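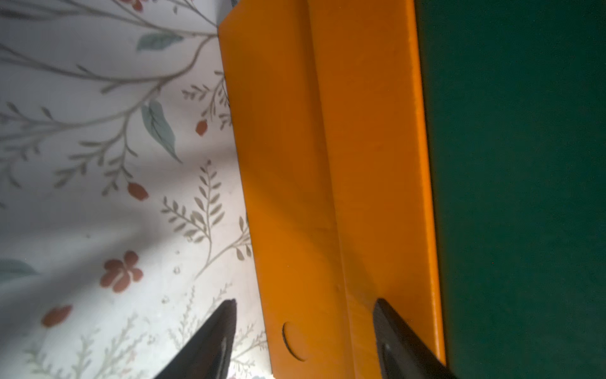 Yufang Luo reckons I am being a snob about franchises. Buying into a name is how ordinary people get to own something, she wrote to me after the last column, and what would I have them do, spend five years in a spare room waiting for the phone to ring? Fair point. Partly fair. I've had her email open since quarter to seven this morning and I still don't agree with the second half of it.

So, to be clear about what I said and what I didn't. I never said don't buy a bookkeeping practice. Never said don't join a network. I said read the bit about fees on turnover, and read it when you're tired and cross, not when you've just come out of a nice lunch with the regional manager.

Because turnover isn't profit. Sounds obvious. We're bookkeepers, we tell clients this every week of our lives, and then one of us signs a ten year agreement that takes a cut off the top line and looks puzzled in year two.

Take Imad Hijazi. He lets me use his numbers, he's past minding. Took on a territory in Murport, 29 clients handed over with it, mostly sole traders, a couple of cafes, one limited company that paid on time. Fee on turnover, plus a marketing levy, plus the software, which was Notex and had to be Notex. He'd used something else for years and was quick on it. Didn't matter. It was in the schedule.

The levy came to 3039 pounds in his first year. What did it get him? A page on the main website with his photo on it and some leaflets. He got most of his new clients from his brother-in-law's five a side team. No complaint about the leaflets, they were decent leaflets.

Now Yufang would say, and did say, that without the name over the door the brother-in-law's mates would never of trusted him with a VAT return. Maybe. I can't prove they would. She can't prove they wouldn't. But she writes as if it's settled and it isn't.
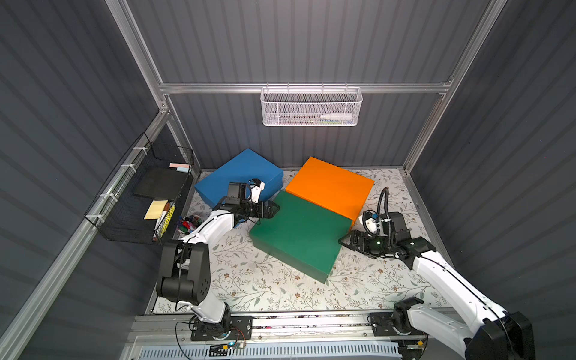
The territory thing is worse, to my mind. You're given a patch with a line round it. Inside the line, yours. Outside, somebody else's, even if that somebody hasn't turned up yet and the patch has sat empty for years. Imad had a builder ring him from just over the edge. Good work, payroll for twelve, wanted to start in April. Had to be passed up the chain. Nobody in the chain rang the builder back. He went to a firm on the high street and is still there as far as I know.

What is being protected there? Not the client. Not Imad. A map.

I put this to Jacobus Mnguni, who ran three offices under the Kistell name before selling up, and he was more patient with it than I am. His line is that the map stops people eating each other. Without it you'd have four Kistell practices in one town all undercutting on year end accounts and the name would be worth nothing inside eighteen months. I see that. I do. But there's a difference between a fence round a field somebody's farming and a fence round a field of thistles, and the agreements I've read don't know the difference. Give the unused patches a time limit. One year, then open to the neighbours. Can't be that hard to draft.

Then the exit. Everybody's bored by the time they get to the exit clauses, it's page 52 or wherever, and they've already picked out the desk. But it's the page that decides wether you own a business or have been renting one. Can you sell to who you like? Who sets the price? Do the clients come with you or do you hand back the list and sit out for a year, not allowed to do a tax return within so many miles of your own kitchen? Ask. Ask in writing. If the answer comes by phone, ask again in writing.

Nana Bawa did this properly. Took the draft to a solicitor who'd never heard of the network and didn't care about it, came back with eleven changes, got six. Six! Out of a document she'd been told was standard and couldn't be touched. She's happy, by the way. Signed, opened, has 164 clients now and says the helpline alone is worth what she pays, especially in January when you've got a weird one and it's late and you just want another adult to say yes, that's how I'd treat it. I believe her. Being on your own with a weird one is horrible. I've done it for years - I know exactly what that's worth, and if someone sold the helpline on its own I would buy it tomorow.

Which is my actual grumble with the way these things are sold. The good part is the helpline, the training, the person who's seen it before. The part on the brochure is freedom. Be your own boss. You won't be, not really, you'll have a boss who invoices you. Plenty of people would be fine with that if it was put to them straight.

Anyway, Yufang and I are going to carry on arguing, I expect. She's asked whether I'd print a longer reply from her and I've said yes, whenever she likes, keep it under a page. And if anyone has an agreement with a time limit on empty territories in it, send me the wording. Names blanked out is fine.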